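8 April 2022
Gripper comparison, Prastex fingertips vs. Kinoshita fingertips, both on the hand-held units

Picked up where we left off with the latch box task. Prastex tips on both sides today, Kinoshita set stays in the drawer until the jaw screws are replaced. Tracking recalibrated before the start, residual fine on the left, a little high on the right. Left it alone.

Task: start with jaws open on either side of the pink box, steady the body with the left, open the latch with the right, lift by the handle, set down. Log to the Utia controller, cables run off both sides of the table.

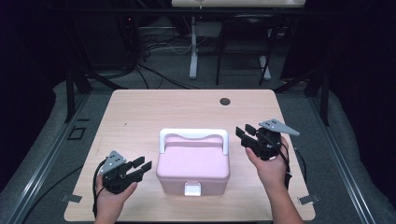

Photo: bench log, head camera, Tudska lab

Took 378 usable episodes out of 649. Most of the rejects are tracking dropouts on the right gripper when the wrist rolls outward – the plate turns too far from the base camera. Only 4 were dropped boxes.

Prastex tips slide on the lid when squeezed from the sides. Better on the handle. Jaw closing lag is almost 3 frames at the default filter setting, same left and right. Filter off: no lag, but the width signal jitters at full close.

To do
– shim the right plate inward, repeat calibration
– same task with Kinoshita tips, filter setting unchanged
– ask Utia for the May firmware notes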